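3.2 Materials and the sorting table

The set that Muthu Pai and Rekha Joseph developed at Pletgate is delightfully plain. Eight small blocks come in four colours, two blocks to a colour, and the shapes repeat across colours so that a child who begins by matching red to red soon runs into a second, competing rule. We were keen to see when that happens, and what small hands do about it.

Blocks were set out close together on a pale wooden board, left of centre, leaving plenty of bare wood for the child's own arrangement (Figure 2).

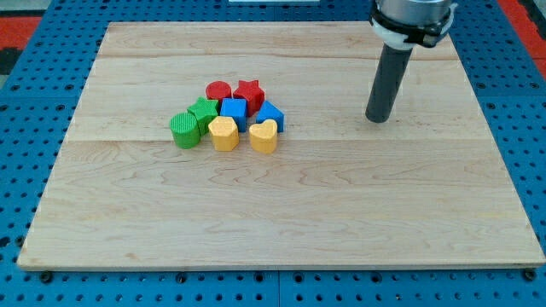

Stars turned out to be the great favourite. Of the 1,137 moves we coded, 374 began with a star, and many children picked up both stars before touching anything else, whatever their colours. Gounder and Shenoy saw a similar pull towards pointed shapes in their Festau study, although their pieces were flat tiles. Ours stand up, and we suspect the height matters: a child can grip a prism by its sides, turn it over and trace the points with a fingertip.

Figure 2. Coloured shape blocks grouped on the wooden board, including a red cylinder, a red star, a green star and a blue cube.
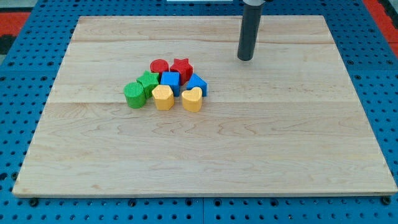 Cylinders behaved quite differently. Younger children tended to stack them, or roll them along the grain of the board, and only later brought them into a colour group. Shobha Rajan, who coded the sessions at Dridell, argued for counting this play as sorting behaviour in its own right, and we now agree with her. In 45 of the sequences she marked, the rolling led straight into a pairing by shape. We return to these sequences in Section 4, where the three age groups are compared.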